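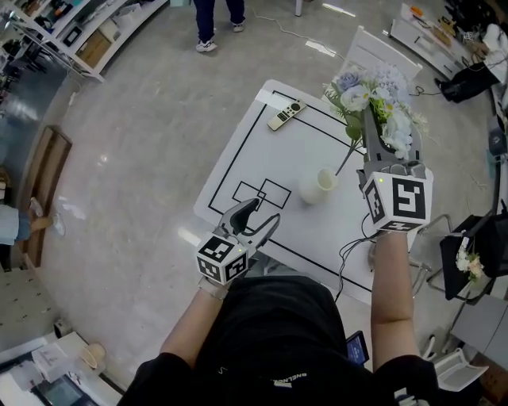

Jamie Rowbotham wrote in to say that the pose of his right gripper jumps sideways whenever he lowers a stem into the vase, that he has recalibrated twice, and that the jump comes back within the hour. Is it the calibration or the cable?

In the logs he sent, it was both. The two faults look alike on the trajectory plot and they are fixed differently, so the order of the checks matters. The procedure below is for paired hand-held grippers with printed marker cubes, recorded with Hukdale and replayed on a Furnival arm. Allow an hour for the whole thing.

Before you start

Stop replaying the affected episodes on the arm. A jump in a recorded pose becomes a commanded jump on playback, and the arm will try to follow it. The velocity limit in the Furnival controller catches large jumps but lets small ones through. At Warotness a small one was enough to drive the fingers into the tabletop and bend one of them. Until the fault is cleared, leave the motors disabled and view episodes in the simulator only.

You will need:
a spare data cable for each gripper
a lint-free cloth
a steel rule
a matte printed calibration board
one recorded episode that shows the fault

Step 1. Find the jump in the log

Open the episode in Hukdale and plot x, y and z for each gripper against the frame number. Turn smoothing off. With smoothing on, a one-frame jump is spread across its neighbors and looks like a slow drift.

In Jamie's file the right gripper was clean up to frame 2072, where x changed by 29 mm in a single frame and stayed at the new value for 4 frames before returning. The left gripper showed nothing at the same place. A jump in one gripper only rules out the head camera and the table reference, either of which would move both.

Write down the frame number and the size of the jump. Then look at the packet counter in the same window.

Counter continuous, pose jumps: go to Step 2.
Counter skips, pose holds and then jumps: go to Step 4.
Both in the same file: do Steps 2 to 4 in order.

Step 2. Check the marker cubes

Pose is solved from whichever cube faces the camera can read. With two or more faces in view the solution is stable. With a single face at a shallow angle there are two solutions that fit the corners nearly as well, and the solver can flip from one to the other. Lowering a stem into a vase is a good way to produce this, as the wrist rolls and a face turns edge-on.

Wipe every face with the dry cloth. Do not use alcohol on inkjet prints. Look at each face under the room lights from the working angle and check for glare across the pattern. Polished floors and white tabletops throw light upward, and a glossy print will wash out from below even when it looks fine from above. Reprint glossy faces on matte stock.

Measure the printed square with the steel rule and compare it to the value in the config file. Printers set to "fit to page" shrink the pattern, and the error shows up as a depth offset that grows with distance from the camera.

Press lightly on each corner of the cube. If it moves on its mount at all, tighten it and treat every calibration made before that as void.

Step 3. Recalibrate

Place the calibration board flat inside the taped area of the table. Clear anything that stands taller than the board.

1. Start a calibration session in Hukdale and select one gripper.
2. Hold the gripper still over the board with two cube faces visible to the camera. Wait for the capture tone.
3. Repeat from different heights and wrist angles, including the angle at which the fault occurred. Most operators skip the awkward angles, and those are the ones that need samples.
4. Save, then do the second gripper separately. Calibrating both together is allowed by the software and gives worse results.
5. Bring the two fingertips together and read the reported distance. Record it with the session.

Reject the calibration if the residual for any one sample is far above the rest. Delete that sample and capture it again. Averaging it away hides the problem until the next session.

Step 4. Check the cables

The indicator light is no help with this fault. A drop of a few frames is too short to see, and a light that stays green says nothing about the packets.

Start a live log and hold the gripper still in view of the camera. Have a second person flex the cable slowly, beginning at the gripper and working toward the computer. Watch the packet counter. If it skips, mark the spot with tape and stop.

Most breaks are close to the connector at the gripper end, where the cable hangs over the table edge and is bent at every reach. Swap the cable and repeat the flex test on the new one. If the counter still skips, move the connector to a different port. If it skips there too, the socket on the gripper board is the likely cause and the unit should come off the table.

When fitting the new cable, leave a loop at the gripper long enough for full wrist roll, and fix the cable to the forearm or sleeve with a soft strap. Keep it off the table edge. Do not tie it to the fingers or the trigger.

Step 5. Confirm

Record 2000 frames of the task that failed, at normal speed, with the same objects. Plot with smoothing off. The packet counter should be continuous and no single-frame change should exceed the limit in your config. Run the episode in the simulator, then on the arm at reduced speed with a hand on the emergency stop. Repeat at full speed only after a clean slow pass.

Old episodes

Search the archive for the same signature before training on it. Canan Ateş has a script in the Foserlow repository that flags single-frame jumps and counter gaps and writes a list of episode IDs. Cut flagged episodes completely. Interpolating across the gap gives a smooth path that the hand never followed, and for contact tasks such as inserting a stem the missing frames are usually the contact.

Known issues

The script misses jumps in the first frame of an episode.
Hukdale turns smoothing back on after every update. Check it in September when the next release goes out.
Swapping the left and right cables mid-session swaps the gripper IDs in the log. Restart the session after any cable change.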